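Pludgate cell

The Pludgate cell is a small robot training booth in Ultadia, used for hanging and handling clothes. It was built by the firm Essien and is looked after by Noémi Hajdu. Essien describes it as "self-maintaining", a claim that its own service log, with 431 entries, does little to support.

Setting up

The booth has white walls, black curtains and a black rod for hangers. The rod has a clamp fastened around it, which the manual says should be checked every 30 cycles. Hajdu checks it every six. Hand-held grippers with orange finger pads are used to record each task, and their square markers must be kept clean.

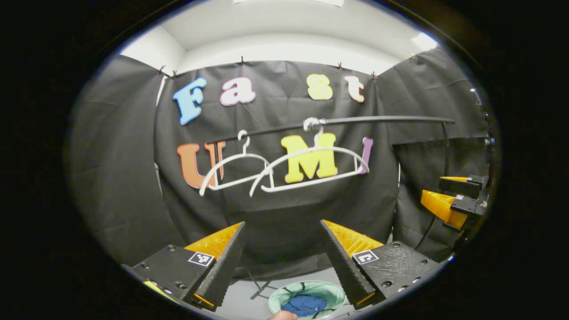

Pads are the main running cost. Essien gives their life as 100 hours, but has not published how this was measured, and the log shows some sets being changed far sooner. Cables are another weak point, as they sag and have to be tied back by hand.

Reception

Nhyira Ayaaba, writing in the Gotine newsletter in December, called the cell useful but oversold. She noted that the time spent on upkeep is left out of Essien's output figures. The firm has not replied.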